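Ticket: push button box, green button sticks / replacement parts sorting
Queue: Byun bench repair
Status: open, waiting on parts
Site: Brurnstead
Priority: normal

Opened Tuesday, 8:40 am

Control box from the Hetgate conveyor came back again. Complaint on the tag: start does nothing unless you lean on it. Selector OK, stop OK. Second return for the same thing. Need it back before end of week, they're running on the spare.

9:15 am
Bench check. Meter across the start contacts, pressed it 100 times. 13 misses. Most of them early on, then it loosened up, then started missing again near the end. So not the wiring to the conveyor, it's in the box.

Opened the box, terminals tight. One wire had a whisker sticking out, trimmed it. Not the cause, still missing after.

9:50 am
Pulled the contact block off the back of the start button. Some black dust in it. Blew it out, worked the plunger by hand, put it back. Better but not fixed. Cap feels gritty on the way down too so might be the button body and the block both.

Did NOT spray anything in there. Last time somebody did that the cap swelled up and we had to buy a new one anyway. Please dont.

10:30 am
Looked in the parts drawer for a spare. Problem no. 2 – drawer is a mess, Jorkano parts and the old stock all in together, labels gone off half the bags. Dumped it out and started sorting. Blue tray = stays with the Hetgate job. Red tray = not checked yet, dont fit anything out of it.

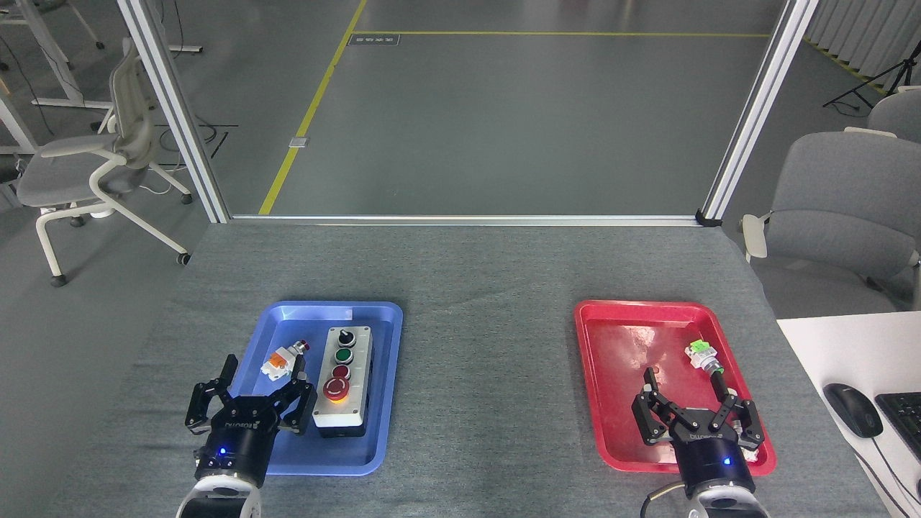
Start button is still the only fault on this box. Order of controls on the plate, for whoever puts it back together: selector at one end, then green, then the small dark red one, then the big mushroom stop at the other end. Keep it that way, the operators go by feel. The white switch with the orange section goes with the box, leave it in the blue tray. The one with the green top is in the red tray, so same rule as above, meter it first. Green doesnt mean its the start spare!!

11:20 am
Called the Jorkano counter. They have the contact block, they dont have the button body by itself, comes as a set. Ordered 2 sets, one for this and one for the drawer. Lead time 6 working days. Thats past end of week. Told Hetgate, they're not happy but the spare is holding up.

1:05 pm
Checked the stop while waiting. Latches, releases with a twist, contacts open every time. Selector clicks clean in all positions. Leave both alone.

1:30 pm
To do when sets arrive:
– swap button and block together, not just the block
– redo the 100 press test, zero misses or it doesnt ship
– new label on the bag for the second set, WRITE THE JOB ON IT
– finish the drawer

Leaving open.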